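干货柜大扫除 图集
Nuvasness 厨房角落 · Jan 20, 2018

年前清柜子。拖了很久，从去年April就说要清，一直没动手。今天把干货那一格全掏出来了，摊在桌上，台面上，椅子上，反正能摊的地方都摊了。边理边写，每样一两句，想到什么写什么，没有顺序。有些是在Clandwood买的，有些是老家寄的，有些完全不记得哪来的。错别字先放着，回头再改。

黑木耳
碎的多，整的少。放柜子最里头，被面粉压着。碎的也能用，剁馅正好。泡之前先抖一抖，底下有渣。

银耳
发黄了一点。闻着没怪味，留。太白的反而不敢买。撕小朵炖，炖到勺子拉得起来那种黏，家里老人只认这个。

红枣
两袋开过口的并成一袋。有几颗干得像石头，挑出来煮水。枣核先去掉，煮出来不那么燥，家里一直这么说，也没考证过。

桂圆干
粘成一坨了。掰开还行。壳都是去年剥的，剥得手指头疼，所以一颗都舍不得扔。

枸杞
颜色发暗，受潮过。铺开晾了一上午，软硬差不多了，装小瓶。泡水的放外面，炖汤的放里面，不然每次都翻半天。

莲子
带芯的和去芯的混在一块了！！当时谁倒的，不追究了。挑芯挑到眼花。下次分两个罐子，写上字。

百合干
有酸味，扔。这个没什么好犹豫的。

绿豆
夏天剩的。倒出来筛了一遍，没虫。冬天煮绿豆汤没人喝，磨一点掺进煎饼糊里，颜色不好看，吃起来还可以。

红豆
这袋好，颗粒匀，Clandwood靠门口那个架子上拿的。准备做豆沙。豆沙要炒到铲子推过去能看见锅底，手酸，换人炒。

黄豆
打豆浆的。头天晚上泡，早上忘了打，这事发生过很多次。现在泡上就把豆浆机摆到灶台正中间，碍事，碍事才想得起来。

黑豆
泡出来水发紫，正常的，别吓到。之前有读者专门写信来问。

花生米
哈喇了。咬了一颗就知道。整袋扔，可惜归可惜。花生这东西别囤，吃多少买多少，买小袋。

白芝麻
炒过的和没炒过的，看着一样，闻一下就分得出。炒过的放冰箱门上。没炒的继续待在柜子里。

核桃仁
一直冻着的，没坏。拿出来烤一烤再吃，直接吃有点皮。孩子放学抓一把就走，也不用烤了。

薏米
先炒再煮，省时间。炒到有点鼓，有香味。锅里别放油。

小米
快见底了，两顿粥的量。记购物单上。

糯米
有小虫。筛不干净的那种小黑虫。本来想晒晒再用，家里人都说算了，那就算了。罐子洗了倒扣着，等干透。

粉丝
扎得紧，抽一把掉一地。用橡皮筋重新扎小把，一把正好一顿砂锅。早该这么干。

红薯粉条
老家寄的，粗，弯的，怎么都塞不进盒子。掰断吧心疼，不掰吧柜门关不上。掰了。

腐竹
脆，一碰就掉渣。冷水泡，压个盘子，不然一头软一头硬。热水泡出来外面烂里面还有芯，试过不止一回，没一回成功。

虾皮
挪冰箱冷冻。放外面返潮，味道冲得整个柜子都是。以前枸杞里也有虾味，就是它害的。

干贝
贵的东西反而最容易忘。藏得太好了，藏到自己都找不着。翻出来那一下特别高兴，晚上就煮粥。

紫菜
软趴趴了。空锅小火烘一下又脆回来了，注意别走开，糊起来很快。

海带
盐霜别洗太狠，擦擦就行。剪成段存，整张的没法放。剪刀要找那把大的。

黄花菜
摸着还韧，酸味淡，留着。泡软了把硬的那头掐掉，打个结，下锅不散。打结很费功夫，看电视的时候打。

笋干
泡最久的就是它。要提前好几天想着，换水，再换水。临时想吃没戏。老鸭汤里放一点就很够。

梅干菜
有沙。每次都说洗够了，每次吃到还是咯吱一下。多洗两遍，别嫌烦。洗完挤干，跟五花肉一起蒸。蒸第二顿比第一顿香。

萝卜干
自己晒的，切得有粗有细，细的太咸。泡一下再炒蛋。

干辣椒
剪开，籽抖掉，装袋。剪完手千万别揉眼睛。写下来是因为今天又揉了。

花椒
陈的不麻了，拿来放米缸。新的在Lindsay那边老街上买的，抓一把闻，鼻子发紧那种就对了。

八角
香味还在。炖肉放一个就够，多了发苦，像药。有的碎成一瓣一瓣的，收在茶包袋里，捞的时候方便。

桂皮
大块，掰不动。用毛巾包着拿擀面杖敲，楼下应该听得见。

陈皮
越放越好的就这一样吧，别的都别信。罐子开着盖透了会儿气，又收回去了。

香叶
一大包，估计永远用不完。分给邻居一半，邻居说家里也有一大包。又拿回来了。

冰糖
黄的那种，结块。不用管，照样化。

罐子
这次用的都是Starnero那套，盖子有硅胶圈，扣上去声音很实。大的装豆子，小的装香料。旧塑料盒盖子都翘了，扔了一批，留几个装橡皮筋和夹子。广口的好洗，手伸得进去，买之前把手往里塞一下试试，店员看就看吧。

标签
纸胶带加油性笔。只写名字和开封的月份。之前还写产地，价钱，谁送的，写到后来懒得写，干脆都不写，结果就是今天这样。

柜子本身
隔板抽出来擦了，角落里有不知道哪年的豆子。铺了层吸油纸，脏了直接抽走换新的。擦完敞着门晾，晾干再往里放，急也没用。

摆法
天天用的放伸手就够到的那层。沉的放下面。香料单独一个托盘，整盘拖出来，不用一瓶一瓶挪。开了口的在前，没开的在后，后买的永远别往前塞。道理谁都懂，从超市回来一累就乱塞了。

泡发那点事
读者问得最多的就是这个，统一写一下。
木耳银耳，冷水，泡开就用，别过夜。天热放冰箱里泡。
干菇，先冲掉灰，冷水慢慢泡，伞朝下还是朝上家里吵过，我是朝下派。泡菇的水倒的时候慢点，底下那点带沙的不要，上面的进汤。赶时间用温水，香味会跑掉一些，赶时间嘛。
豆子类，头天晚上，水要多放，会涨。碗拿小了，早上起来豆子冒到外面，捡。
笋干海带另说，看上面。

吃不完怎么办
泡多了的菇挤干水，切好，分小袋冻上，炒饭抓一把。豆子煮熟了也能冻，压扁，冻得快化得也快。粉丝泡多了没救，当顿吃完。

关于存放多久
没有标准答案。袋子上有日期看日期，没日期的看，闻，掰开。有虫有霉有哈喇味的扔，霉的不要想着切掉一块接着吃。拿不准的也扔。我家扔东西最费口舌的就是这一步，什麽都想留。

今天用掉的
干贝，小米，一点陈姜。粥煮上了，边煮边打这些字，中间溢锅一次，所以前面有几段写得特别短。

下回清哪
冰箱冷冻层。不敢想。先把干货这边的购物单列出来：小米，糯米，花生买小袋的，茶包袋，油性笔（笔帽又丟了）。橡皮筋够用。

还没讲到的菇放在最后，因为它最占地方，各种袋子，有厚有薄。家里红烧鸡离不开它，包子馅也要，过年那几天用得最凶，炖一锅就下去一大把。散称的便宜，看得见好坏，就是回家得自己找罐子。袋装的省事，挂在柜门里面的钩子上就行，小袋子，一顿两顿吃掉，不用想保存的问题。菇伞裂纹多的那种肉厚一点，泡出来咬着有劲，切片别切太薄。菇柄剪下来别扔，攒着，煮高汤，或者撕成丝炒辣椒，下饭。
蒸也好吃。泡软，挤到半干，一点酱油一点糖，抹点油，上锅。蒸出来的汁拌面。

本图集编号 2411，看的人比想的多，上一期有 1034 个人收藏，谢谢。留言每条最多发 4 张图，多了传不上来，分开发就行。
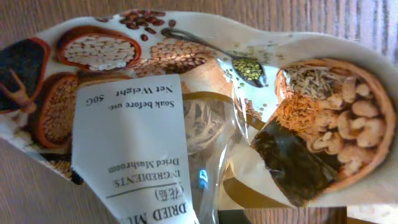
邬佩萍
Nuvasness 厨房栏目编辑，图文

干菇类的小袋装，标签上写着 Net Weight 50G，配料就一样，Dried Mushroom。袋子上印的倒有不少豆子和谷物，白豆，扁豆，红褐色的豆，挺热闹。透明窗里那朵裂纹看得清楚。Soak before use. 嗯，泡。今晚就泡，明天烧鸡。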